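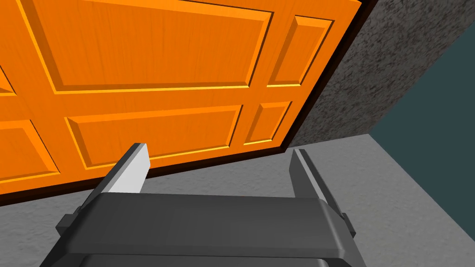
Orange door panels, angled view

Town permit rule for leafleting – is this even legal?

Forum: Local Government and Free Speech
15 replies to this topic were merged from the old board. Showing the most recent page.

plerow_pete
Posted 7:40 pm
The council passed the new handbill ordinance on first reading. If you want to hand out flyers on the sidewalk downtown or go door to door for any cause, you need a permit from the clerk. The fee is $80 and you apply 6 days ahead. It covers political, religious and charity material. Does anyone here know if a town can do that? It looks to me like a plain First Amendment problem, but the town attorney, Norbert Kratochvíl, told the meeting it was fine.

graywater
Posted 7:58 pm
Towns can regulate time, place and manner. They do it with parades and sound trucks. I don't see why this is different. I'm tired of picking menus and campaign cards out of my hedge.

MDahlgren
Posted 8:15 pm
It is different. A parade takes up a street. One person with a stack of paper does not. The Supreme Court dealt with door-to-door permits in Watchtower v. Village of Stratton in 2002 and struck the village's rule down as it applied to religious and political canvassing. Before that there was Lovell v. Griffin in 1938, which was about leaflets. I would start with those two.
– Margit Dahlgren

graywater
Posted 8:22 pm
Stratton left commercial selling open, if I remember right. So the town could keep the permit for the menu people.

MDahlgren
Posted 8:31 pm
The court had less trouble with that part, yes. But the draft here doesn't separate the two. Section 4 says "any printed matter." That's the whole problem with it.

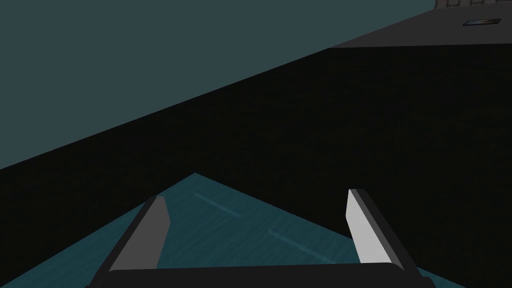

Re: What the draft says

plerow_pete
Posted 8:50 pm
I typed up the main parts from the packet.

Section 2. No person shall distribute printed matter on a public way or at a residence without a permit.
Section 4. Printed matter means any printed matter, including cards, circulars and newsletters.
Section 5. The clerk may deny a permit when distribution would not serve the good order of the town.
Section 7. Each day without a permit is a separate violation.

There's no appeal section that I could find. Hedvig Hägglund asked about that in public comment and was told it would be "handled in practice."

sverre_e
Posted 9:04 pm
Section 5 is worse than the fee. "Good order of the town" means whatever the clerk wants it to mean that morning. Courts don't like that kind of discretion and they say so in nearly every permit case. I'd put that first in any letter.

tollhouse
Posted 9:10 pm
You all are assuming bad faith. Our clerk is a decent person. She'd approve everybody. The town had complaints after the Trotutis warehouse fight last April, when people were getting three flyers a day from both sides. The council is trying to do something about litter.

sverre_e
Posted 9:17 pm
She may well approve everybody. The next clerk might not. And there's already a litter ordinance. Use that one on whoever drops the paper.

graywater
Posted 9:26 pm
Has anyone ever been cited under the litter one? I've lived here a long time and never heard of it. A rule that never gets enforced doesn't help my hedge.

concetta_db
Posted 9:41 pm
I helped with the flyers against the warehouse, so I'm not neutral. We had no money. Paying $80 and waiting 6 days would have meant missing the hearing, which we learned of on short notice. The Mujić group on the other side would have had the same trouble, and I'd say the same thing for them.

We have a petition at the counter of the Plarivari bakery. It has 217 names so far. It asks the council to drop sections 2 and 5 and leave the rest for a rewrite. You don't have to agree with us on the warehouse to sign it. 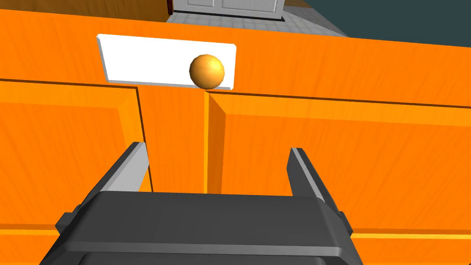

I also wrote to the state ACLU office through their intake form. I haven't heard back and I don't expect to before second reading, so please don't hold off on your own letters. Letters go to the clerk and have to be in by noon the day before the meeting if you want them in the packet. Put the ordinance title at the top.
– Concetta Dal Bello

tollhouse
Posted 9:55 pm
I won't sign, but I would support an exemption for residents. Let people who live here hand out what they want, and make the outside groups get a permit.

MDahlgren
Posted 10:03 pm
I don't think that works. People from outside have the same right to be on the sidewalk. It would also be hard to enforce – you'd have an officer asking people for proof of address because they're holding a flyer.

graywater
Posted 10:12 pm
OK, I can see section 5 is badly written. I still want something for commercial flyers. If somebody drafts a version with just that, I'll speak for it at the meeting.

plerow_pete
Posted 10:20 pm
I'll take a try at it tomorrow and post it in a new thread. Margit, could you look it over before I send it in?

MDahlgren
Posted 10:24 pm
Sure. Send it by private message, I'm up early.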